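Home | Archive | Threads | Join the list
Filed under: Classrooms and Halls
2 min read

Re: [fornby-halls] Whiteboard gone grey, worth saving?

On 15/04/2018 the Wostine hall group wrote:
> We've been given a second-hand whiteboard for the Fornby room and it
> never comes properly clean. Faint streaks everywhere, and you can see
> last week's writing if the light is right. Is it time for a new one?
> The quote we got was 300 dollars, which made us all go a bit quiet.

Hello Wostine, and welcome to the club of people who spend their evenings rubbing at whiteboards!

Please don't spend the money yet. Ours at Mofokeng Street has been up for 16 years (17 come April, if I've got my sums right) and it went a sort of pale grey-blue long ago, with faint streaks from all the wiping, and we still use it for everything.

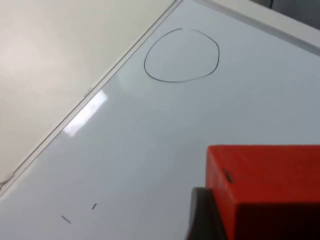 What I do is go over the whole face with a barely damp microfibre cloth and a drop of dish soap, then plain water, then a dry cloth, and I do the groove along the metal rim while I'm there. For old marker that won't budge, scribble over it with a fresh black one and wipe it off straight away. It feels quite wrong the first time, but do try it! We used to buy the Ulance spray and I found it left a film, though others here swear by it.

If the shine has worn right off, that's another matter, and I'd start saving.

Warmly, and let us know how you get on,
Mofokeng Street hall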